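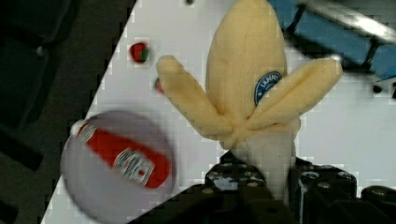
Soft Play Food: Frequently Asked Questions

Home Shop Care Questions Contact

6 min read

Kidorel is a small shop for pretend kitchens and the food that goes in them. These are the questions which customers send us most often. Erick Mfaume answers the mail and wrote this page. It was last revised on Tuesday, May 3, 2022.

How do I wash a plush banana?

By hand, in a bowl of cool water with a little mild soap. Press the toy gently and do not twist it. The peel flaps are the delicate part, so support them with your palm when you lift the banana out of the water. Rinse until the water stays clear, then roll everything in a towel and press again.

Pale creamy colors show dirt sooner than the bright ones. For a small spot, a damp cloth is enough and you can leave the rest dry.

Can it go in the washing machine?

We don't recommend it. Some customers do it inside a pillowcase, on the coldest program, and write to us that the toy came out well. Others write that the filling moved to one end. If this happened to you, push the filling back with your fingers while the fabric is still a little wet.

How long does it need to dry?

Longer than you expect. The outside feels dry by the evening, but the thick middle can keep water until the next day or the day after. Squeeze it hard at the center before you give it back to the child. Please do not use the oven or put it directly on a radiator.

The fur became flat. Can I repair this?

Usually yes. Wait until the toy is fully dry and brush it with a soft toothbrush, first against the direction of the fabric and then with it.

What about the label on the side?

An oval label on a fruit is a nice detail, like the sticker in a real market, and many children like to pick at it. If the edge is lifting, close it with a few small stitches in thread of the same color. If it is loose on more than one side, take it off completely. A loose label should not stay on a toy for a child who still puts things in the mouth.

Can I mix soft food with hard pieces, for example plates and a ketchup bottle?

Of course, this is how most families play. A round plate, one small bottle and one or two fruits already make a lunch. Only wash them separately. Hard plastic pieces can be wiped with soapy water, but check first if there is a hole in the bottom, because water which enters there is difficult to get out again.

Do your pieces fit the Riquelme play kitchen?

The shelves, yes. The oven is low, and a banana with the peel open will not stand up in it – lay it on its side. The Umano table set has larger plates, and there you have no problem.

How many pieces should I buy to begin?

Fewer than you think. A box of 20 looks generous on a birthday, but we hear again and again that a child uses the same few pieces every day and the rest lies on the floor. Start small and see what your child likes to cook.

How should we store them?

In an open basket or a cotton bag, in a dry place. Avoid closed plastic boxes if you washed the toys recently. Put the hard pieces at the bottom and the soft ones on top, so that the flaps are not bent for weeks.

Is there a difference between the Anico bag and the ordinary one?

The Anico bag has a drawstring and a wider base. The ordinary bag is cheaper and closes with a button. Both can be washed warm.

I lost the order number. Can I still return something?

Yes. Write us the name and the postal code from the order and we will find it. Returns are accepted until the end of June for everything bought this spring – the toy should be unwashed and with its label.

My question is not here.

Please use the contact page. We answer in the order the messages arrive, normally within 2 working days.

448 shares 20 comments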